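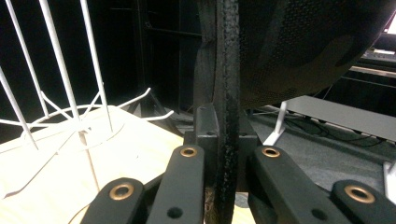 Why does my gripper keep hold of a strap after I've let go of the trigger?
The usual cause is a finger linkage that isn't springing fully open, so check the pivots and the return spring before you blame anything else.

Home > Help > Grippers and Hand Tools > Sticking and Jamming
Tagged: jaws, return spring, soft goods, safety
Posted Thursday by Fadime Karaca

Hello all! I'm having a brilliant time with a pair of hand-held grippers, collecting examples of caps being hung on a wire display stand for our arm (we call it Skilari) to learn from. It's lovely work when it goes well. The trouble is the right-hand one. Out of 104 tries it stayed shut 7 times after I released the trigger, and on 2 of those I pulled the stand towards me before I noticed. Stiff fabric seems to set it off. I'd hate to see the arm do that with someone standing near it! Where do I start? 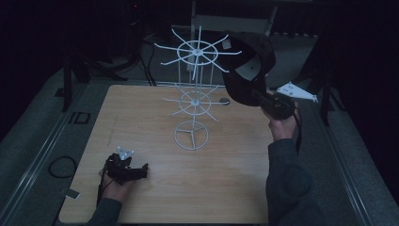

Right-hand gripper with a cap beside the upper arms of the stand.

ProvvilleTinkerer
Great project! Unplug it first and keep your fingers out of the jaws, then work the trigger slowly with nothing in them. If it drags, clean round the pivots and look for fluff. Mine was packed with lint from a week of bag straps and I'd have sworn the spring had gone. Don't oil it until it's clean, you'll only make paste. If it moves freely when empty but sticks on fabric, the material may be folding into the gap behind the tips, so try taking hold nearer the edge.

Proltska
Had the same, swapped the spring, fine since.

Workbench_Bragança
I'd add one thing on the safety side, and please do it before the arm has another go. Set a pull limit so that it stops if the load rises while it's backing away. Test it at low speed with a scrap of webbing clamped to the bench and everybody out of reach. Also mark those 7 tries and leave them out of the training set, or the arm may learn to tug. Do write back with what you find, I love this sort of puzzle!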